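Simulated practice helps robot hand sort out pegboard tasks

A team at the Wukitz Laboratory has published results on a training method that lets a two-finger robot hand learn pegboard work almost entirely in simulation. The method, called Peltis, was released on 1 July 2025 along with the software needed to repeat the tests.

Pegboards have long been used to check how well a robot can place small parts. The job sounds simple, but it combines several things that robots find hard. The hand has to close on a part without tipping it, carry it without letting it slip, line it up with a hole and then let go at the right moment. A small error early on tends to grow, and by the time the part reaches the board it may be leaning too far to go in.

Most earlier systems were trained on a camera placed well back from the work, with a view of the whole board. The Wukitz group took a different approach and trained Peltis on a close view from directly overhead. The camera sees only a part of the board at any time, and objects often run out of view. According to the paper, this gives the system a clearer look at the place where finger, part and board meet, which is where most failed placements begin.

The close view has a cost. When a finger or a part covers some of the holes, the system can no longer read its position from them directly. Peltis deals with this by keeping a running estimate of the hole pattern. It fills in the covered section from the holes that remain in sight and corrects the estimate each time a hidden hole comes back into view.
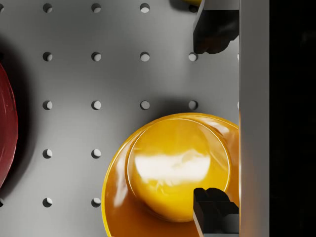
Vol. 17, No. 4

The simulated board is plain gray with evenly spaced round holes, and the parts come in strong, simple colors such as yellow-orange and dark red. The group said it put more work into light and shadow than into the look of the board itself. Glossy parts were a particular concern. A bright highlight on a domed part can be mistaken for an edge, and a soft shadow falling near a hole can make the hole look larger than it is.

To keep the system from relying on one kind of light, the position and strength of the lamps were changed between practice runs. So were the shine of the parts, the friction of the fingertips and the weight of each piece. The size of the holes stayed the same throughout.

Peltis also treats the two fingers separately during the approach. In many systems the fingers close together on a point halfway between them, and if that point is wrong, one finger touches first and pushes the part sideways. Under the new method, the first finger to make contact stops and waits while the other closes the gap. The group calls this a "held approach" and says it was the single change that made the most difference.

In tests on a real arm, the system placed 68 percent of parts on the first try without any practice on real hardware. An older version of the group's software, trained with a distant camera, was run on the same board for comparison and did worse on every type of part. When Peltis was allowed a second try, it recovered more than 5 in every 17 of the parts it had missed the first time.

The remaining misses fell mostly into two groups. In one, the part was held well but turned slightly in the grip as it met the rim of the hole. In the other, the system picked the wrong hole, usually one next to the target. The second kind of error was more common near the side of the board, where fewer holes were in view and the running estimate had less to work with.

Wide-based parts also gave trouble. They hide several holes at once, and the fingers have to reach past the base to get a hold on the raised middle. The paper notes that results for these parts improved late in training and had not leveled off when the runs were stopped. A longer set of runs is planned.

The work was carried out with Rajan, which supplied the real gripper and the test bench, and with the Skavbridge test center, where the comparison trials took place. Skavbridge staff ran the trials without knowing which version of the software was loaded. The order of the parts was drawn at random before each session.

The method has limits that the authors list in some detail. It has been tried only on boards with a regular square pattern, and the running estimate depends on that pattern being known ahead of time. It has no way to deal with a board that moves during the task. Parts that bend or squash were left out of the study.

Rajan said it intends to test the held approach on loading work at one of its own sites in October, using trays in place of pegboards. The company has not decided whether the overhead camera will be kept for those trials, as the arm there works under a low guard that leaves little space for one.

The paper, the simulation files and the logs from the Skavbridge trials can be requested from the laboratory. The training code is free to use for research and teaching. Commercial users need a separate license, which Rajan will handle.

Contact the newsroom | Copyright 2025 Wukitz Laboratory. All rights reserved. | Back to top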